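Puzzle Table Gets a Home of Its Own at Naylor Hall

Regulars at the Naylor Hall games afternoon will find a new white table waiting for them this month, set aside for twisty puzzles and the people who can't leave them alone. It opens to everyone on 7 June 2024, and there is no charge to sit down and have a go.

Ivone Vieira has been running the puzzle corner since March, when it was one end of a shelf and a couple of folding chairs, and she is delighted to have a proper surface at last. "People used to balance a cube on their knees and chase the ones that rolled under the radiator," she says. "Now there's room to put it down, have a think, have a chat and pick it up again."

The house custom is a friendly one: a cube that is waiting for its next solver goes on the round tray, and a cube that somebody is still puzzling over stays on the table - so please ask before you pick that one up!
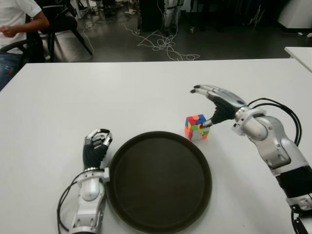
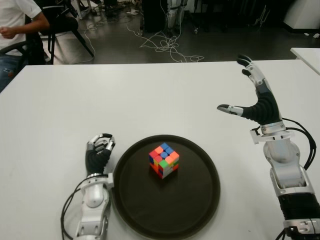 The round dark tray and a scrambled cube on the white table.

Beginners are very welcome, and so are those who only ever manage one side (Vieira says she was stuck there herself for 31 days and enjoyed every one of them). She has written out a beginner's sheet in large print, with 36 steps and plenty of space in the margins for scribbles, and copies are kept by the tea urn.

The corner also takes donated puzzles, with all their pieces if possible. Small ones can be handed in at the Junda Street entrance, where there is a box just inside the door. Bigger things, jigsaws especially, are best mentioned to Vieira first - the cupboard is already rather full, and the 584-piece harbor scene has a shelf to itself.

The games afternoon starts at 3 and runs until the hall closes.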